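Chapter 4
Sorting, Grouping and Laying Out

Before children can say what makes two things alike, they can usually put them together. A toddler who has never heard the word "cylinder" will stack cans in one spot and drop balls in another. This chapter looks at that skill, and at the plain materials used to teach it: loose blocks, a flat surface and enough room to move things around.

The chapter draws on classroom work at two sites, the Worstead day nursery and the Butgate primary school. Both used sets of foam blocks in mixed shapes and colors. Foam is quiet when it falls and light enough for a small hand. It also wears out. The Worstead sets were replaced after 11 months, mostly because of bite marks and torn corners.

A block has several properties at once. It has a color, a shape and a size, and it may stand or lie in more than one way. When a child is told to "put the same ones together," the instruction leaves open which property counts. A yellow heart and a yellow hexagon belong together by color. A red star and a green star belong together by shape. Neither answer is wrong, and the teacher should ask for the rule before correcting the result.
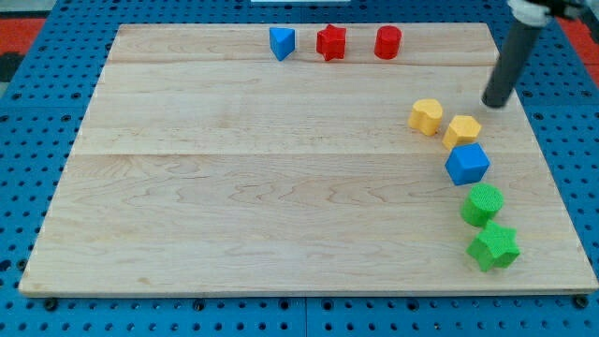 Layout is a separate matter from sorting. Blocks set out in a row invite a child to work from one end to the other. Blocks set along a curve are often read as a path, and children will follow it with a finger before picking anything up. Blocks in a heap have to be spread out first, and for younger children the spreading can take up the whole activity. Section 4.2 compares these starting layouts using around 600 short sessions from the Butgate school.

The surface matters too. A board with a clear edge tells the child where the work area stops. On a carpet or a large table, blocks drift outward and are forgotten. Section 4.3 covers boards, trays and mats, including the Hundach tray, which has a raised rim and a divider that lifts out.

The last section introduces the Procházka sorting task, in which the rule changes partway through without warning. It has 13 steps and needs no special equipment beyond the blocks themselves.

Key terms in this chapter: attribute, sorting rule, starting layout, work area, rule change.

4.1 What Counts as the Same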